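Against the tidy kitchen

My sister-in-law Myfanwy Rowlands has cleared her worktops. The kettle lives in a cupboard now. So does the toaster, which has to be fetched out and led back again like a prisoner on exercise.
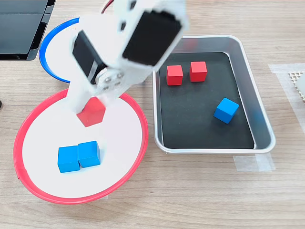
The case for clutter

I blame the magazines. A bare kitchen photographs well, and so does a morgue. Mine in Fallside has over 200 things on show, most of them sticky, and I can find the tin opener in the dark. 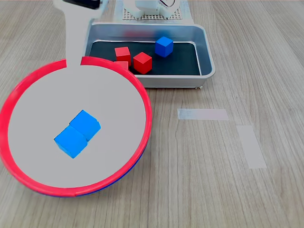

Photo: Ostap Pavliuk

The tidy will tell you a clear surface clears the mind. I tried it for eight days in July. My mind stayed much as it was, and I lost the colander.

Myfanwy came to lunch last week and sniffed at my windowsill. Then she asked to borrow a lemon squeezer. She owns one, she said, but it's behind the kettle.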